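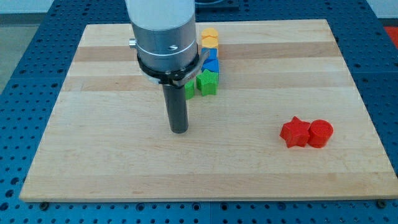
Boards and blocks: where we have got to

Jimovia workshop news, 21 November 2018

The hardwood boards for the block sets have now been delivered to Flulcombe. They came in from Barbier in two loads, and the second load has been checked and stacked on the racks by the back door. Members who ordered in April will be first on the list, followed by everyone who has signed up since.

The boards are made of strips of pale hardwood in two tones, glued side by side. We looked at a plain board as well. The striped one cost a little more, but it was the clear favourite at the open evening and the bands are handy when you are lining blocks up. Barbier will supply both, so the plain version can still be ordered on request. Expect to wait up to 16 weeks for it.

Please bear in mind that the shade varies from board to board. Some have strong tan bands and some are cream nearly all the way across. We can't match boards to each other, and we won't exchange one on grounds of colour. Splits, open joints or a board that rocks on a flat table are a different matter, and we will replace those.

The boards arrive sanded but without any finish. Wipe on a thin coat of food-safe oil, leave it overnight and rub off what is left in the morning. Two coats are plenty. Do the edges and the underside too, or the board may bow. Oily rags should be laid out flat outdoors to dry before they go in the bin.

Blocks

The total for the year so far is 1,037 blocks, including replacements. Yellow remains the colour people ask for most. There have been two batches of yellow this autumn and the later one has more orange in it. The two go together well enough in a mixed set, but if you want all your yellows the same, say so on the order form and we will pick them from one batch.

Several members asked whether the ridges on the blocks could be smoothed off. We tried it on a few spares with fine wet-and-dry paper. It took a long time, dulled the colour and rounded over the corners, so the blocks will go on being sold with the ridges left as they are. They are easier to pick up that way, and clean well with warm soapy water and an old toothbrush. Keep them out of the dishwasher.

Bags and boxes

Bakavar has stopped making the drawstring bags. We have a small number left, which will go out with the first orders. After that the blocks will come in a plain card box. Anyone who would like to sew bags for us can collect a pattern from the front desk.

Using the perforated tables

The blue perforated tables are for sorting and assembly only. Please put down a sheet of ply before cutting or drilling on them, and don't glue up directly over the holes. One table had to be scraped clean last month and it took most of an afternoon.

Collection

Orders can be collected from the workshop between 12 and 4 on any open day. Bring your order slip. Postage can be arranged for the blocks, but the boards are too heavy for us to send at a sensible price. Uncollected orders will be kept until the end of April.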